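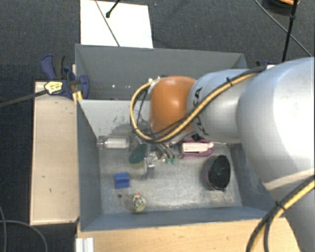
3. Arrangement of the picking cell

3.1 The bench and the bin

The cell was built in the shared workshop at Flevamdale, where the floor is carpeted and the members must be able to clear their places in the evening. For this reason we did not fix anything permanently. The bin stands on a light wooden table and is held at its upper corner by a blue hand clamp. In the first trials, in May, we worked without the clamp, and the bin moved a little each time the fingers touched a wall. The positions which we had stored were then no longer correct, and we had to teach them again.

The walls of the bin are slanted outwards. This gives the forearm more room when it reaches down, but small objects can slide towards the foot of the wall, where they are difficult to grasp. We return to this problem in Section 5.

Figure 2. The arm above the open bin during work on the cell. The gripper with its green tips is close to the floor of the bin, and a small metal bracket stands beneath it.

3.2 Cable routing

The cable for the gripper is led outside the arm, along the top of the forearm and in a loop around the joint. We tried 2 lengths of loop. The shorter one pulled on the connector when the wrist was turned to its limit. The longer one is used in all the trials reported here. It has the disadvantage that it hangs over a part of the bin and can hide objects from a camera which looks from above. A member who wishes to copy our cell should decide the place of the camera before he ties the cable.

3.3 Objects

The objects were collected from the drawers of the workshop and from our homes. We wanted different shapes and surfaces, so the set includes a clear plastic tube, a blue block, a speckled object in the form of an egg, and a round lid in dark green. They are put into the bin by hand and without a fixed order. It is allowed that one object lies on another.

3.4 Control

The motions are planned with Flukik, a small program written by the authors, which runs on an ordinary desktop computer. Each attempt is stored as one line in a text file. The complete file has 2,014 lines, and the method of marking them is given in Section 4.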